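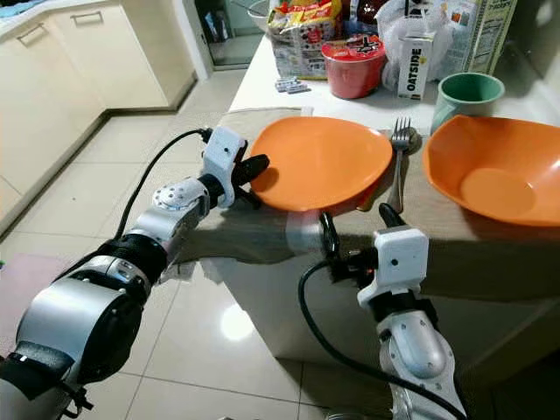 Table stuff, quick ones

Tablecloth first, dishes second. Sounds dumb, but I've dragged a cloth out from under a full setting more than once and it isn't like the movies.

Let the cloth hang over the front edge a good hand's width. Less than that and it creeps back every time somebody leans. Beige hides crumbs, shows coffee. Dark blue is the other way round. Pick your problem.

Creases: damp hands, smooth from the middle out, walk away for a bit. Only iron if company's coming. Leena Rantala irons hers right on the table with a towel under. I tried it once and took the finish off a corner, so no.

Plates

Bright dishes are easier to lay by than white ones. Orange on beige, you can see straight off if the plate's drifted to one side. Plate goes in front of the chair, not in front of the gap between chairs. Fork next to it, tines toward the back of the table, handle toward you. Right or left, I don't care, I'm left handed and my family has given up. Bowl out past the fork. Leave room for an elbow.

Shallow plates with rounded corners: pick up by the near edge, thumb on top, fingers under. Don't slide them. Sliding drags the cloth and then your fork is crooked and so is everything else.

Bowls stack, the shallow ones don't really. Put a paper napkin between each if the glaze is soft. I have a set from Plodel that scratched in the first month. Bowls fine, plates ruined. Should of used the napkins.

Orange stains from orange food don't show on orange dishes. That's the whole reason I bought them. Tomato soup, curry, whatever.

Clearing

Fork off first, then bowl, then plate. Fork left on a tilted plate goes on the floor, every time. Shake the cloth outside, over grass, not over the neighbor's balcony (April, long story).

Counter behind the table

Mine's white and it collects things. Carton of oat milk, cup noodles, a cup. Rules I half follow:

Cartons up front if they're open, and they go in the fridge once everybody's poured. Write the day on the top with a marker.

Cup noodles at the back, lids up. Press the lid with a thumb before you buy, if it's loose put it back on the shelf.

Cups with a flared rim don't go in the sink stack. They wedge. Cold water in the inside one, warm around the outside one, twist gentley.

White counter, stains: baking soda paste, 25 minutes under a wet cloth, wipe. Works on tea, works on beet, doesn't work on turmeric. Turmeric you just put a cup on top of.

More when I get to the drawers. Forks are a whole other page.

Helmi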